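The Second Life of the Office Computer

My first real computer came out of a closet at an insurance office. It was beige, it weighed as much as my little brother, and when you switched it on it made a noise like a blender full of gravel. I loved it. I wrote terrible poems on it for six years, and I only gave it up when we moved to an apartment without an elevator.

So I've always had a soft spot for secondhand machines, and when my laptop died in March (coffee, my fault, don't ask) I decided I wasn't going to buy new. I was going to find out where all the old office computers go and get myself one of those.

They go to places like Clultano, as I learned. It's a refurbishing shop out in Skostitz, past the tire place and the garden center, and it's run by a man named Jomar Sarmiento who talks faster than anyone I've ever met. He started out fixing his neighbors' printers. Now he takes in machines from law firms, dentists, school districts and one very large bakery, and last year his shop sent 3435 of them back out into the world.

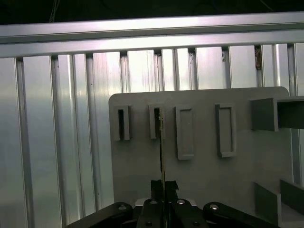

Aluminum profiles, side by side under a crossbeam.

"People think a computer gets old the way milk gets old," Jomar told me, about four seconds after I'd said hello. "It gets old the way a bike gets old. You can do something about a bike."

What he does about it is pretty simple to explain and takes years to get good at. A machine comes in, gets its drive wiped, gets cleaned, and then somebody has to decide whether it's worth the trouble. That somebody is usually Khrystyna Vasylenko, who used to repair accordions and says the work is more alike than you'd guess. She listens to fans. She'll put her ear right up to a case and tell you the bearing has another year in it, and I have no way of knowing if she's right, but I'd bet money on her.

I asked her what kills most of them. I was hoping for something dramatic – lightning, maybe, or mice. She said dust, and then she said pets, and then she thought it over and said dust again.

The other big killer is plain old boredom. Offices swap out their computers on a schedule, whether or not there's anything wrong with them, and a lot of what lands in Skostitz still works just fine. The old workstations are the ones Jomar gets misty about. Somebody once paid 2000 dollars or more for the thing, it drew buildings or edited wedding videos for a few years, and now it can be yours for the price of a nice dinner.

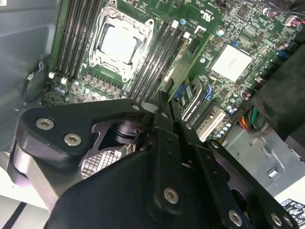
There are catches, of course. A big old tower will eat more electricity than a little new one, and it'll warm up a small bedroom in July whether you want it to or not. Some of them can't run the newest software without a lot of fiddling. And you do have to be a bit relaxed about looks! Mine has a sticker on the side that says PROPERTY OF ACCOUNTS, and half of it won't come off no matter what I try.

Oh yes, I bought one. I went in planning to spend 60 dollars and came out having spent 70, plus a keyboard from the bargain bin with a very loud space bar. Khrystyna carried it to my car and told me to keep it off the carpet.

My friends in Tangen have already asked me to pick one up for their daughter, who wants to make music and has been borrowing her dad's laptop to do it. Jomar says to wait until the next load comes in from Demier, an engineering company that's clearing out two floors. He'll call me, he says. He has called me three times already, mostly to talk about bikes.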